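Home Textiles and Surfaces, Unit 8
Care of Wooden Furniture: Notes for Students
Zhiqiang Zhong
2/23/23

Please read these notes before the practical class. They replace the old sheet, which had a mistake in the part on oil.

1. Why wood moves

Wood takes in water from the air and gives it back again. When the air is damp the boards become wider, and when the heating is on in winter they shrink. The length of a board changes very little, but the width can change enough that a drawer sticks or a joint opens. A good table top is therefore never fixed hard to its base. In the Ilterik table, which we will take apart in class, the screws under the top sit in long slots so that the boards can travel.

Students often ask me if a finish stops this movement. It makes it slower. A thick varnish slows it more than oil or wax, but the wood will still move with the seasons.

2. Kinds of finish

Oil goes into the wood and leaves the grain easy to feel. It is simple to repair, because you can sand one small place and oil it again. Wax stays near the surface and gives a soft shine, but a hot cup will mark it. Varnish makes a film on top. It is strong against water, but once the film is broken the repair is much harder and usually the whole top must be done.

To find out which finish you have, put a drop of water in a place that is not seen. If it soaks in quickly and leaves a dark spot, the finish is worn out or was never there.

3. Cleaning

Use a soft cloth, a little damp, and wipe along the grain. Dry the surface right after. Do not use kitchen sprays on oil or wax — many of them take the finish away together with the dirt.
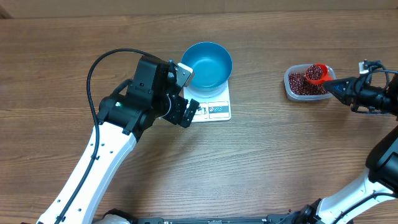
White rings from cups are moisture held in the finish, and they often go away by themselves in a day or two. Black rings are deeper. They come from water and iron together, and they need sanding or a wood bleach. I will show the bleach myself; please do not try it at home before the class.

4. For the practical

Each pair will get one sample board from box 351. Sand with the grain, wipe off the dust, and put on a thin coat of oil. Wait fifteen minutes and wipe off all that is left on top. Oily cloths can catch fire on their own, so lay them flat outside to dry and never throw them in the bin in a ball.

The second coat goes on the following week. Written reports are due in May.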